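Physics demonstrators wanted for Flitside's forces and motion workshops

Do you like springs, pulleys and ramps? Can you explain why a heavy trolley is harder to stop than a light one without reaching for an equation first? Then please get in touch!

Flitside runs hands-on physics sessions for secondary schools in and near Gradby, and we need five new demonstrators to start in May. You'll work in pairs with a class of up to 19 pupils, helping them measure friction, test levers and argue (cheerfully, we hope) over what momentum means.

You should have studied physics to A level or beyond, or have picked up the same knowledge at work. Teaching experience is welcome but you don't need it. Everyone gets two paid training days and shadows a session before leading one.

Sessions last two hours and most people do seven a month. Travel is paid, and lunch is provided on full school days. All posts need a DBS check, which we arrange.

To apply, send a page about yourself to Angeliki Andreadis, workshops lead, and tell her about a bit of mechanics you love explaining. Hers is the gyroscope, so be warned, she'll want to talk about it!

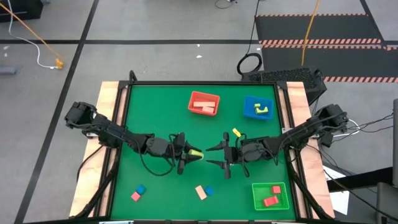

Two arms, nearly meeting over the green tabletop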